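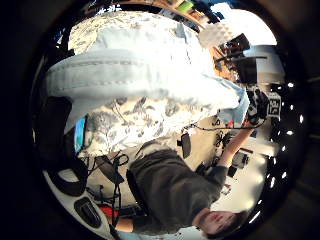 The Second Life of the Spare Sheet

Most airing cupboards in Olldale hold more bedding than the household sleeps in. There are single sheets for children who left home years ago, a duvet cover with half its buttons gone, and pillowcases that match nothing. People keep them because cotton is useful, and then they don't use it.

The town once made the stuff. A linen mill is recorded on the river at Findstead, two miles downstream, in 1678, and weaving of one sort or another went on there until the last shed closed. The building is now flats. What remains of the trade is a market stall, a shop selling curtain fabric and a mending room above the old corn store, open every Friday from ten until four.

The mending room was set up to deal with clothes. Within a few months most of what came up the stairs was household linen. Last year 300 items were repaired there, and sheets and pillowcases outnumbered trousers by a wide margin.

Sheets wear out in a predictable way. The middle goes first, where shoulders and hips rub against it, while the edges stay as strong as the day they were bought. The old answer was to cut the sheet down the middle from top to bottom, join the two outer edges with a flat seam and hem the new sides. It was called turning sides to middle, and it was ordinary housework until cheap polyester blends came in. The seam can be felt at first. After a few washes most people stop noticing it.
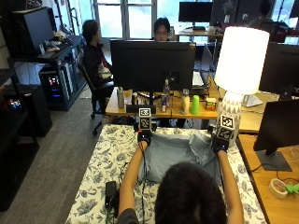
Pillowcases are simpler. The usual fault is a split at the corner or a seam that has given way near the opening, and either can be put right by hand in an evening. Turn the case inside out, press it, and sew a new line just inside the old one. Use a cotton thread. Polyester thread is stronger than worn cloth and will cut through it in time.

Thin patches need more thought. A darn on a sheet makes a lump, so the menders use a patch cut from another sheet of the same age. New cloth shrinks at a different rate and pulls the old fabric around it. This is a good reason to keep one bad sheet in the cupboard and take pieces from it as required.

Nguyen-Tran, the curtain shop on Prorton Street, sells offcuts by weight from a bin near the door. The printed cottons go quickly, mostly for cushion covers and tablecloths. Plain white is left until last, though it is the most useful of the lot for patching and lining.

Cost is part of the appeal. A decent double sheet in the shop now costs £41, and a mend at the corn store is paid for by donation. The waiting list in December reached 19 people, several of them with guests due and a spare bed to make up.

Not everything is worth saving. If a sheet tears when pulled gently between two hands, it has finished as a sheet. It will still do for dusters, or for covering the floor when the hall is painted. Fitted sheets are a different matter, as the elastic usually goes before the cotton. New elastic can be threaded through the casing with a safety pin, provided the casing is sound.

The room has two sewing machines and an ironing board. Bring items washed and dry, with the damage marked by a pin or a bit of coloured thread.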